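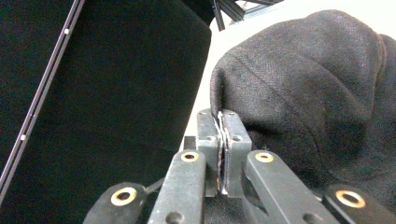 Plemance, 2018-09-02

Do charity shop clothing banks do what the signs say?
Student project report, Keith Harawira

The sign on the Clemov clothing bank says every item "finds a new home". I wanted to know who checks. My starting view was that a good deal of what goes in is never worn again, and I have not found much to change it.

Method

I asked the Skelon sorting depot for its weight records and was given one sheet, for one month. I also handed out a short survey in Kennedy Street and got 28 replies. That is a small group, and most of them were people already carrying a donation bag, so they were hardly a fair sample.

Results

The depot sheet gives 1,404 kg received. Of this, 1,000 kg is listed as "moved on". Nobody at the depot could tell me whether that means sold in a shop, sent abroad or shredded for rags – the same word covers all three. The rest has no entry at all.

In the survey, 19 people said they believed their clothes were resold locally. When I asked why, most pointed to the sign. Several said they put torn or frayed things in too, on the grounds that someone would find a use for them.

Discussion

I can't say the claim is false. I can say the figures I was shown don't support it. One month is too little to judge by, and September may look quite different once people clear out their summer things. My tutor thinks I am being hard on the depot, but a column headed "resold" would have settled it.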